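# Ledesma Tabletop Sorting Set

Data card and working notes for the two-arm sorting project, Arville Robotics Club. Last revised Sunday, January 21, 2024.

## What is in the repository

Recordings of a two-arm robot picking small toys off a table and putting them into containers. Club members drove the arms by hand control, one operator per episode. The project started in October as the club's entry for the Volura student challenge, in the household sorting category. The rules ask for an open dataset along with the robot demo, so we are publishing everything we trained on.

- `episodes/` one folder per episode, with head camera video and joint logs
- `labels/` task name, operator number, success flag
- `tools/` replay and trimming scripts
- `splits/` train and test lists

The release has 60 training episodes and 14 test episodes. Test episodes were recorded after the training list was frozen.

## Setup

The arms stand at the near side of the table and the containers go along the far edge, against the wall. Each episode begins with blocks placed by hand in the open part of the board. We did not tape marks on the board, so start positions vary more than in our earlier set.

The containers are ordinary ones. We used plastic bins, a steel steamer tray, and a tub with play food in it, and left some of them partly filled between episodes. An earlier version of the task started with every bin empty, and the policy trained on it did badly as soon as anything was already inside.

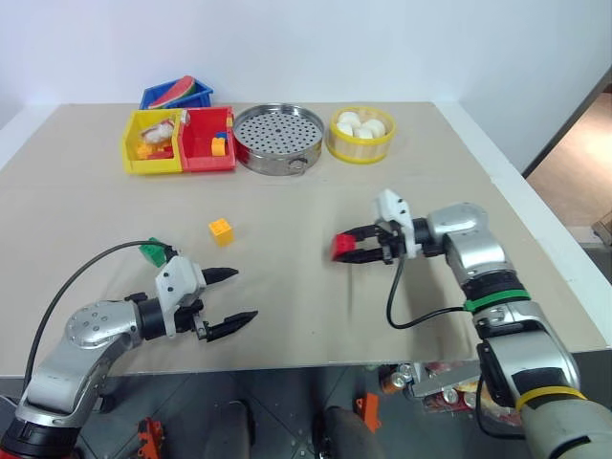

*Head camera view during block sorting. Right gripper holding a red block, yellow block still on the board.*

Each label file gives the target container for every block. Color matching is the default rule, but do not assume it. Read the `target` field. In the `mixed` tasks a block may be sent to any container, including the steamer tray.

## Joint logs

Logs are CSV, one row per time step, left arm columns first. Gripper values run from 0 (closed) to 1 (open). A gripper holding a block does not reach 0, and the value it stops at depends on how the block was gripped. Use the `grasp` column if you need a yes or no.

Video and joint logs have separate clocks. Run `tools/align.py` before training. It writes a new file and leaves the original alone.

## Known problems

- Episode 29 has a gap in the left arm log. The video is complete. It is in the training list but the loader skips it by default.
- The arms block the camera's view of the near part of the board in some episodes. There is no second camera.
- Operators 1 and 2 recorded most of the data. Operator 2 tends to use the right arm even when the left is closer, and our policy picked up the same habit.
- Failed grasps are kept if the operator recovered. Episodes where a block fell off the table are not included.
- Play food is never a pick target in this release. Labels for it were started and dropped.

## Training

The baseline config is `configs/wuten_base.yaml`. Wuten is our name for the policy code, kept in its own repository. Results from the baseline are in `results.md`. Please report both splits if you compare against it.

## Reuse

Free for class and club use with credit to the Arville Robotics Club. Ask first if you want to repost the video.

Contact: use the issues page | © 2024 Arville Robotics Club | Back to top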